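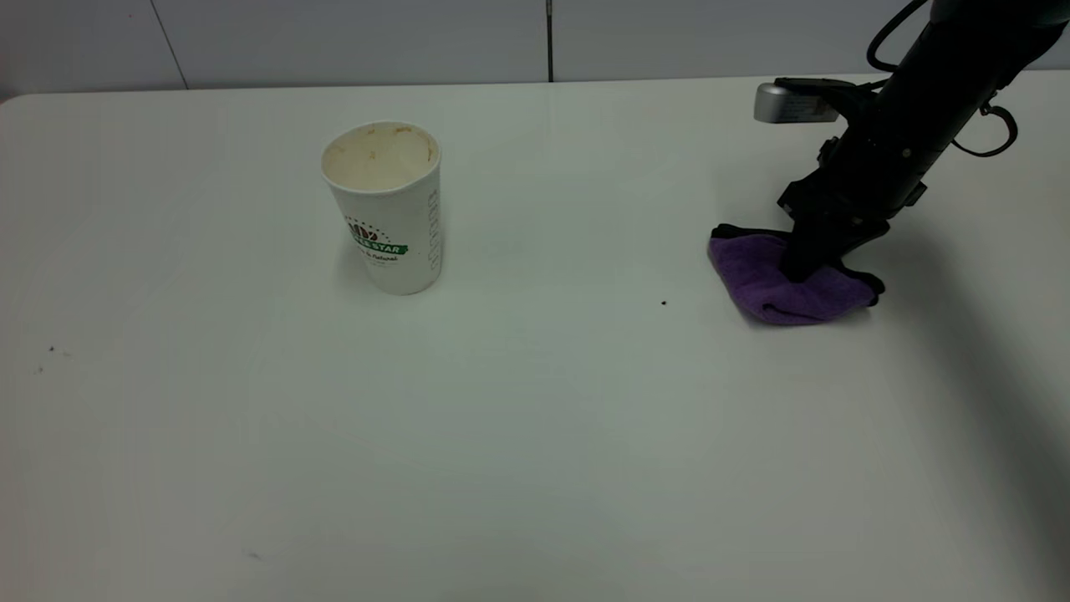
Workshop tips: teaching the arm to wipe a table

Wiping looks like an easy first task, and it is a good one, but most of the bad recordings we throw out are wiping recordings. These tips are for anyone at the Jodlow shop who is driving the arm with the hand controller or moving it by hand. Updated September 27, 2021.

Before you start

Fold the cloth into a pad before the gripper gets it. Microfiber works best. A single layer slides out of the fingers on the first turn, and a pad that is too thick tips over when you push.

Put the pad in the middle of the fingers. If one side hangs out a little, leave it. If it hangs out a lot, the arm will drag it over its own edge on the way back.

Check the cable loops with the arm stretched to the far side of the table and again with it folded in close. A loop that is fine in one spot can pull tight in the other.

Wipe the wrist camera lens with a dry cloth. Use a different cloth from the one you are teaching with.

Pressing down

Come down slowly and stop when the cloth flattens. You can't feel the table through the controller, so watch the pad. When the fingers sink into it and the folds stop moving, that is enough. The force readout should stay under 16 newtons. If it goes over, lift, back off and start the run again.

When you guide the arm by hand, hold it above the wrist. Pushing on the fingers twists the pad and gives you a force reading you can't use.

The stroke

Go in one direction, lift, come back, and go again. Overlap each pass by a third of the pad. Scrubbing in circles is fine for people, but the arm learns it badly from a small set.

Keep the speed even. Emil Holzer sets a kitchen timer and takes the same time over every pass, and his runs need the least trimming.

Include the small stuff. Crumbs and specks near the edges should be part of the task on some runs. If you only ever wipe the center, so will the arm.

Working around a cup

Leave a paper cup standing on the table for part of the set and steer wide of it. Empty ones are good for this. Move it between runs, near the back on one and closer to the front on the next. If the cloth touches the cup, mark the run as a bump and keep it in a separate folder.

How many runs

60 clean runs will get you a decent straight wipe on a bare table. With a cup in the way, plan on 300. Take a break after every 16, as tired hands start cutting the corners.

After

Open the gripper over the bin, wash the cloth without fabric softener, and let it air dry. Name the files before you leave the bench.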